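Stadach hand towel by Toltent: a very happy review

July 2019
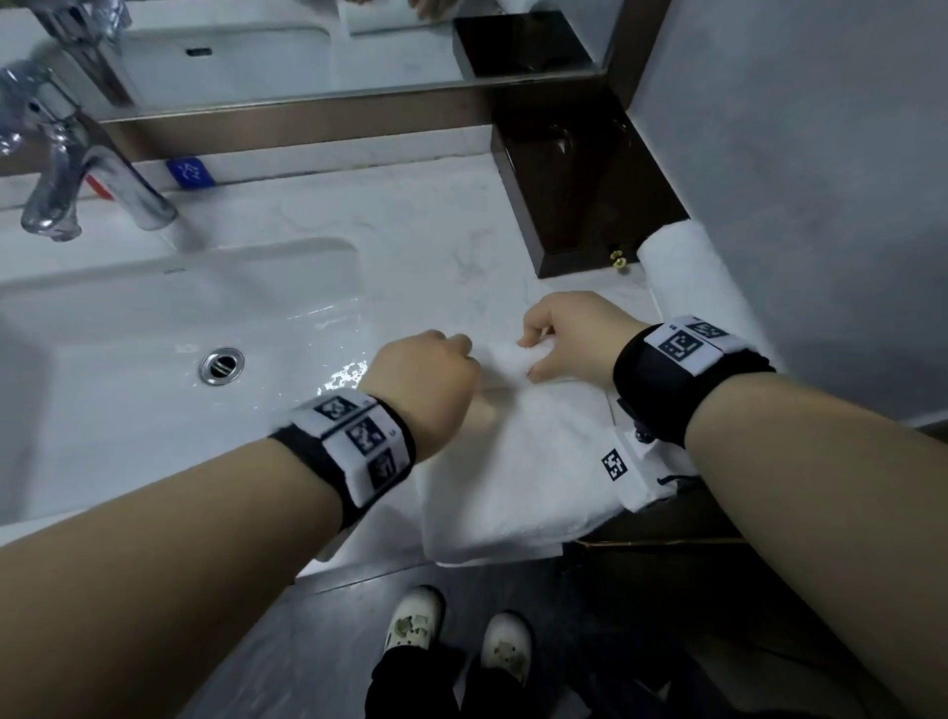 I've been through a lot of hand towels since we moved to Tindport, and most of them went thin and scratchy before I'd really got used to them. I bought the Stadach in November, in white, and I'm still pleased every time I go to fold it! The terry is thick enough to bunch up into a proper handful when you lift it, and yet it folds over without turning into a great stiff lump. I keep mine folded on the counter to the right of the basin, where it hangs a little over the front edge, so it's right there when you come up dripping from the sink. Ours is the sort of bathroom where the splashes get everywhere, basin and countertop both, and I end up wiping round the tap with it more often than I should.

It goes in with the whites every week and has come out soft each time, no fabric softener. There was a bit of fluff for the first couple of washes (clean the filter) and then none. Drying on the line is slow, I will say that, a good deal slower than the Sitompul ones we had before, which were half the thickness.

I've ordered 8 more, enough for the guest room as well. Only wish they did a bath sheet.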